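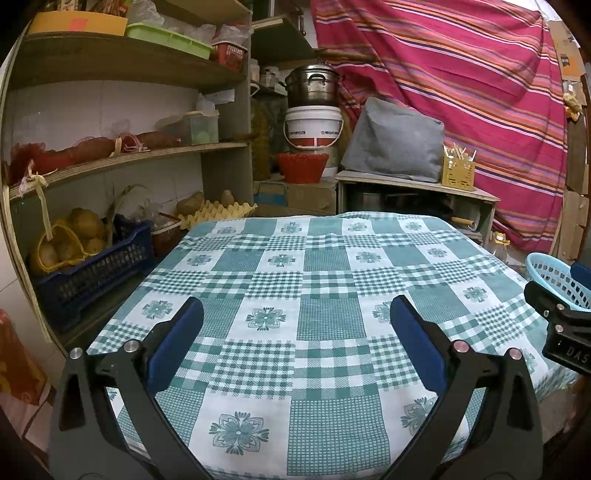 Silvana Medeiros wrote in after the last version to say the wipe-clean cloth section went straight to ironing and never said what to do about fold lines on a new cloth, and could we please put that first. Fair. Now first.

Londar table linen: set-up and care
Section 3. Checked and printed cloths

3.1 New cloth, fold lines

1. Take off the band and the card. Keep the card, it has the batch number on (four figures, e.g. 2,378 or 3,299, printed with or without the comma, same thing).
2. Shake out. Outdoors if you can, there is loose thread in the packing.
3. Cotton cloths: wash once before use, 40 degrees, on its own. Colour may run a little first time.
4. Wipe-clean cloths: do NOT wash. Lay flat on the table overnight, printed side up. Most folds drop out by morning.
5. Folds still there? Hairdryer on low, from underneath, keep it moving. Then smooth with the flat of your hand.

Caution: no iron on wipe-clean cloths, not even through a tea towel. The coating will lift and we can't replace it under the guarantee.

3.2 Laying the cloth

Measure the table first. You want the same drop all round, 9 or 10 inches for everyday, more for best.

1. Fold the cloth in half lengthways, print inside.
2. Put the fold down the middle of the table.
3. Open out one side, then the other.
4. With checks, line up one row with the long edge of the table and work from that. Don't go by the hem, hems move in the wash.
5. Stand back by the door and look. Pull from the corners, never the middle.

Note: on round tables ignore step 4. Go by the centre motif if yours has one.

Note: Flurnum clips fit table tops up to an inch thick. For thicker tops use the Trallgate weights, one to each corner, hooked throught the hem. Don't use both.

3.3 Spills

Tea, coffee: blot, cold water, blot again. Wash same day.
Red wine: cold water and plenty of it. Salt is alright in a pinch but rinse it out well, it dulls the coloured checks.
Candle wax: let it go hard. Scrape with a spoon. Cotton only, brown paper over and a warm iron.
Curry, turmeric: soak straight away. May not shift completely. Sunlight helps.
Ink, felt tip: see section 6.

Caution: no bleach on any coloured cloth. This includes sprays that have bleach in them, read the back of the bottle.

3.4 Washing and drying (cotton only)

1. Close any zips on other things in the load. Better still, no other things in the load.
2. 40 degrees, normal powder. No softener, it stops the cloth soaking anything up.
3. Take out as soon as it finishes. Left in the drum it creases badly.
4. Peg by the hem, folded over the line in the middle. Keep out of strong sun if the colour matters to you.
5. Iron while a bit damp, wrong side first.

Tumble drying: low only. Expect some shrinkage, mostly in lenght.

3.5 Putting away

Roll it if you have a tube. The Lindemann storage tube takes any cloth up to the six-seater. If you must fold, fold in thirds and change the folds each time so they don't wear through. Dry place, no plastic bags for cotton. Wipe-clean cloths: always roll, print side out.

For napkins and runners go to section 4.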